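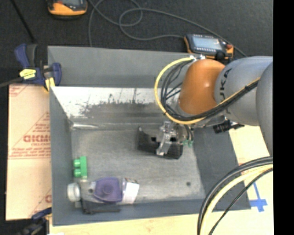
Bin picking: software tips for the workshop

Reflections. A bare metal bin gives false depth points on the back wall. Take two exposures and merge them before segmenting. In Tellgate, drop any cluster under 200 points.

Clear plastic. Bottles return little depth. Take the outline from the colour picture and fit the grasp to the cap or label.

Items against a wall. Add the bin walls to the planner as solid boxes, padded by 8 mm. If no grasp is left, plan a push towards the centre and scan again.

Cables. Model the cable loop at the wrist as a capsule fixed to the last link. Limit wrist rotation in the planner as well as in the controller.

Clamps. Include them in the collision model. Rescan the bin corners whenever a clamp is moved.

Timeouts. Set the planner to 500 ms. On error 306, clear the scene cache and retry once.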